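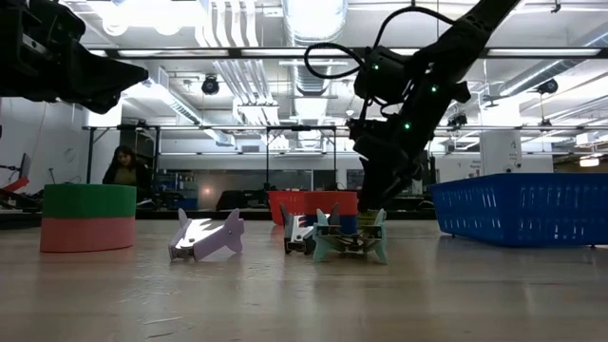

Every few months someone tells me that the cure for too much stuff is better storage. The latest was Destitz, a shop that opened near us with 26 kinds of drawer divider and a wall of tubs in colours you'd normally find on a lolly. I went in for a hook. I came out with the hook and a bad mood.

My complaint is simple enough. Storage is stuff. You buy it, you carry it home, and then it sits there asking to be filled. My neighbour Kanyarat Inthanon did her whole spare room with the Cumus modular system last October, labels and all, and she was very happy with it for a while. When I asked her recently what was in the bottom row, she had to go and look. It was mostly smaller containers. 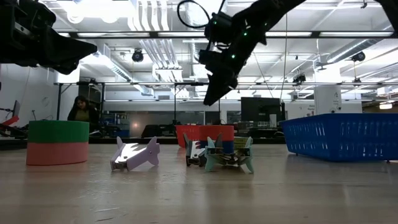 The people who sell this way of living like to talk about calm. Mathis Fleury, whose organizing newsletter a cousin keeps forwarding to me, claims the average household owns 1000 things it has forgotten. Where does that number come from? He doesn't say. I wrote and asked, and got a discount code for his course. The course has 20 lessons, and going by the titles, most of them tell you to buy something before you throw anything out.

I'll grant that a family with small kids needs somewhere to shove the toys at the end of the day. We had one big cardboard box for that, and it did the job until the bottom went. What I don't believe is that a four-year-old cares whether the animals live apart from the blocks. Ours tipped the lot on the floor every morning regardless, and I suspect they'd have tipped out the expensive version just as fast.

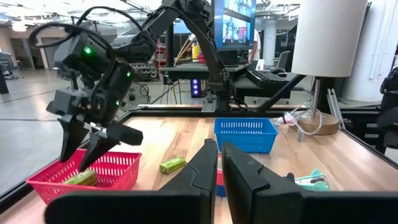
*One small green box in the red basket, one beside it on the table.*

There's also the matter of where the tubs go when the fashion changes. The op shop on our street stopped taking Quispe crates in the winter. The woman at the counter told me they had about 4 shelves of them out the back and couldn't give them away. Perfectly good crates, the same ones my sister paid full price for.

Maybe I'm just cheap. My own shed is nothing to boast about, and the hook I bought is still in its paper bag on the bench. But I'd trust the tidy-home business a bit more if it ever told a customer to go home and use a shoebox.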